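Chapter 3
Buying Second-hand: What the Mileage Won't Tell You

I bought my first estate car for the boot and kept it for the gearbox. It had done far more miles than I'd wanted, the driver's seat had gone flat on one side, and it ran sweetly for years. The next car I bought had hardly been anywhere (one careful owner, garage kept, all the right phrases) and it ate two clutches and a head gasket before I gave up on it. So you'll forgive me if I start a chapter on used cars by being rude about the odometer.

Most of us were taught to read a used car advert in the same order: age, mileage, price. By the end of this chapter I'd like you to be reading it in a different one. We'll look at service history first, then at how the car was used, and only then at the number on the dash.

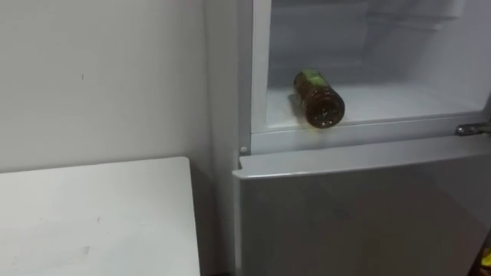
Let me give you two cars to carry through the chapter. The first is a Gevden hatchback that has covered 3955 miles in four years. The second is a Marneck saloon of the same age with 75 thousand on it. Same town, same asking price, and let's say both have a fresh MOT. Which would you go and see first?

Nearly every class I've taught picks the Gevden, and I do understand why! It looks like a new car at an old car's price. But think about what those miles were. A car doing under a thousand a year is mostly doing short hops with a cold engine. The oil never gets properly hot, so water and unburnt fuel build up in it. The battery is always a bit hungry. The exhaust rots from the inside, the brake discs go rusty between outings, and the tyres grow old long before they grow thin. If it's a diesel, the particulate filter may never have had the long run it needs to clear itself.

The Marneck, meanwhile, has probably spent its life on the motorway – warm engine, top gear, hardly any braking. Its seats will be shinier and its bonnet will have stone chips, and I'd still want to see it first, provided somebody has changed the oil on time and kept the receipts.
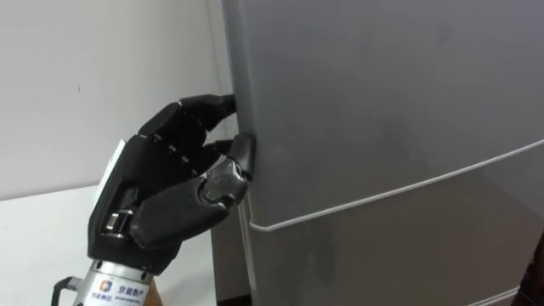

One student, a delivery driver, put her hand up at this point and said that was all very well, but her own high-mileage car had needed a wheel bearing, two springs and an alternator in a single winter, and did I want to pay for those? Fair enough. Things wear out with distance as well as with neglect, and I don't want you to swap one lazy rule for another. Her bill came to £1826, and we'll go through it line by line in the second half of the chapter, as it's a very good lesson in what wears and when.

Before that, you need to know how to read a service book. Stamps are a start, but I like invoices better, with part numbers and dates on them. Look at the gaps. A car serviced every year, even when it has barely moved, has been owned by someone who read the handbook. A car with a gap of three years and then a flurry of work in February, just before going up for sale, deserves a few more questions.

Have a go at this before reading on. Take any used car advert you like, cover up the mileage with your thumb, and write down everything else it tells you about how the car has lived.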